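Fitted sheet pops off when the mattress sits in a wooden frame, do sheet clips help?

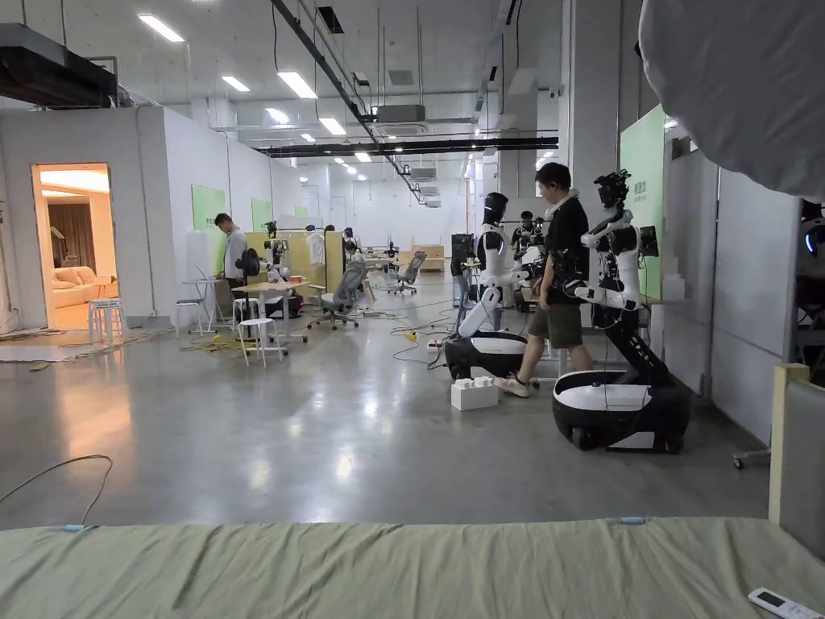
I have a bed with a light wood frame and a padded side panel, and the mattress sits down between the sides. Every fitted sheet I put on it looks fine for a night or two and then one corner lets go. After that the whole top goes slack and I have to redo it.

I have tried small clips along the front edge and the sheet still creeps. I have also tried a deeper sheet from Brillico, and that was worse, with a lot of loose cloth on top. The gap between the mattress and the frame is only wide enough for my fingers, so lifting the corners is a chore.

Is there a better place to put the clips, or a different kind I should get? I would like the top to stay flat enough to fold laundry on. I don't want to glue or staple anything to the frame.

Posted by Vundham, 7 Nov 2024

Finau wrote:

Clips on the edge only hold the part of the sheet they are on. If the corners are free, the sheet moves anyway. What you want are corner straps, the elastic kind that run diagonally under the mattress, one at each corner.

How I put them on:

Take everything off the bed, including the remote and whatever else ends up there. Pull the mattress toward you until one long side hangs over the frame a little. That gives you room to work, and you don't have to squeeze your hand into the gap.

Put the sheet on both far corners first. Clip one end of the strap a hand's width to the left of the corner seam and the other end the same distance to the right, then let the strap go flat under the mattress. Do the same at the other far corner. Then do the two near corners and push the mattress back.

Clip onto the hem, where the cloth is doubled. On the single layer the teeth will leave marks and sooner or later a hole. If the strap has a slider, leave it long until all four corners are on and then tighten each one a bit at a time. If you tighten the first one all the way you get diagonal wrinkles and have to start over.

You can keep the small clips on the front edge if you like how it looks, but they won't be doing much.

Return the deep sheet if you still can. Measure the height of the mattress with any topper on it and buy for that height plus enough to tuck under. Too deep is as bad as too shallow.

Kushnir wrote:

Straps are fine but check the sheet first. If it is old the elastic is probably gone, and no clip will fix that. Pull on the hem and see if it snaps back. I replaced mine in May and haven't needed clips at all.

Also a 100 percent cotton sheet can shrink in a hot dryer. Mine was tight on the corners after that and kept popping off. Low heat or hang it up.

mattress_side_up wrote:

just get a flat sheet and tuck it in. we use flat ones on every bed here. fold the corners like a present and shove it under, it can't pop off because there's no elastic. takes longer to make the bed though

Vundham wrote:

Thanks. The elastic snaps back, so I will try the diagonal straps and move the mattress out first the way Finau describes. The deep sheet is going back.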